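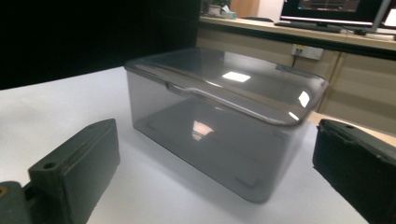 Brista 2.0 moves grasp timing out of the planner

November 20, 2018

Version 2.0 of Brista, the open control and logging stack for parallel grippers, is out. The main change is where the decision to close the fingers gets made. In the 1.x series the planner issued a close command as part of the trajectory, with a fixed offset from the last waypoint. In 2.0 the planner only publishes a pre-grasp pose and a permitted window. A separate node, graspd, watches the camera stream and the finger encoders and picks the moment inside that window.

The Zieliński lab, which maintains the code, says the old scheme worked well enough on opaque parts and poorly on tinted or clear ones. Depth estimates on see-through plastic tend to land on the far wall or on the table under the object, and the error went straight into the close command. The new node ignores depth once the pose is inside the window. It tracks the rim of the object in the wrist view and uses the gap between the rim and each finger pad as its control variable.

Development used a data set named Tumau, made up of 3834 short recordings in which an operator handles household containers with a pair of hand-held grippers. Each recording holds two wrist streams, one overhead stream and the finger opening at 100 Hz. A translucent gray storage box with a lid was chosen as the reference object for transparent plastic, and regression tests are run against its recordings before every merge.

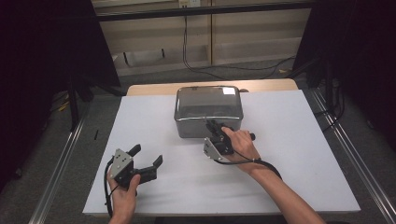
Time alignment took up most of the work between the May beta and the release. Wrist streams and encoder data arrive over separate cables and were stamped on arrival in 1.x, so a busy USB bus could shift one against the other by several frames. Brista 2.0 stamps at the driver and resamples everything to a common clock before the data reaches either the planner or the log writer. Recordings made with the old stamping can be converted with the supplied tool, brista-restamp, which estimates the offset from finger motion visible in the wrist view. The tool refuses to write a file when fewer than 50 usable frames are found.

Perception has been split as well. The rim tracker is now a plug-in, and the segmentation model that shipped with 1.x has been moved to a second plug-in that is off by default. Users who depend on it need to add one line to the launch file. Highlights from ceiling lights are handled by a mask computed per frame: saturated regions are excluded from the edge fit, and the fit falls back to the previous frame when too little of the rim is left. The mask threshold is exposed as a parameter. The shipped value was tuned in a room with overhead lighting and will probably need changing elsewhere.

The planner itself has changed little. Two-arm trajectories are still computed jointly, and the collision model still treats each finger as a convex block, so worn or replaced pads have to be entered by hand in the tool description. A known fault, number 502 in the tracker, remains open. When one gripper holds an object in place and the other works at the lid, the planner may mark the lid and the body as one rigid object and reject any motion that separates them. The workaround is to declare the lid as a child object before planning starts. 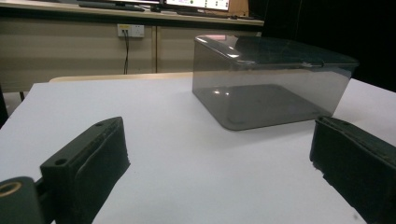

Pleltex, which runs the 1.x series on a packing cell, said it would hold off upgrading until 502 is closed, and that it would have preferred the segmentation plug-in to stay on by default for one more release. The company added that driver-side stamping was the change it had asked for most often, and asked whether it could be backported.

The maintainers replied that a 1.x backport of the stamping code is planned, without the rim tracker. Other fixes for the 1.x series will be limited to crashes and log corruption.

Brista 2.0 needs a 64-bit Linux system. Configuration files from 1.x load with warnings, except for the close_offset key, which now stops the launch with an error. Source, packages and the conversion tool are on the project page, along with a subset of Tumau for checking an installation.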